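Section 4: Storing and Rotating Toys between Sessions

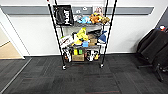
How often should the toys on loan be changed over?
Toys should be changed over every 11 sessions, or sooner where a set has been marked for cleaning or repair.

4.1 Before you begin

Each branch of the Jimby Toy Library keeps its stock in sets. A set is issued, returned and stored as a whole and carries one number on its card. The full catalogue runs to 183 sets, of which nearly 60 are held at the Alano branch. Branch leaders should have the current stock list to hand before starting. Lists dated earlier than 4 Oct 2019 use the old numbering and must not be used.

4.2 Receiving a returned set

1. Find the card for the set and check the number against the stock list.
2. Lay out the contents and compare them with the card.
3. Write any missing or damaged item on the back of the card, with your initials.
4. Place soft toys to one side for washing (see 4.3).
5. Wipe hard toys with a damp cloth and mild soap. Leave them to dry fully before putting them away.
6. Return the card to the tray marked "In".

Note: Puzzles are counted by the borrower and again by the branch. Where the two counts differ, the branch count stands.

4.3 Soft toys

1. Read the sewn-in label. Toys without a label are washed by hand.
2. Close any zips and tie loose ribbons.
3. Wash on a cool, gentle setting inside a net bag.
4. Dry flat. Do not use a tumble dryer unless the label allows it.
5. Check seams, eyes and noses by pulling each one firmly.

Caution: A toy with a loose eye, nose or button must be withdrawn at once. It may not be issued again until the repair has been signed for by Maya Azar or her deputy.

4.4 Placing sets on the shelves

1. Lock the wheels of any movable unit before loading it.
2. Load the lowest shelf first, beginning with the heaviest boxes.
3. Keep soft toys on the upper levels.
4. Turn boxes so that the set number faces outwards.
5. Leave a hand's width between the top of each box and the shelf above.

Caution: Do not move a loaded unit across a door strip or the edge of a carpet. Unload the upper levels first.

4.5 Changing over with another branch

Exchanges between Alano and Tuneo are arranged by Tudur Penry. Requests are made on Form 172 – one form for each set – and should reach him a full week before the exchange. Sets travel with their cards. A set that arrives without its card is treated as a return and checked under 4.2.

No exchanges take place in March, when the yearly stock check is carried out.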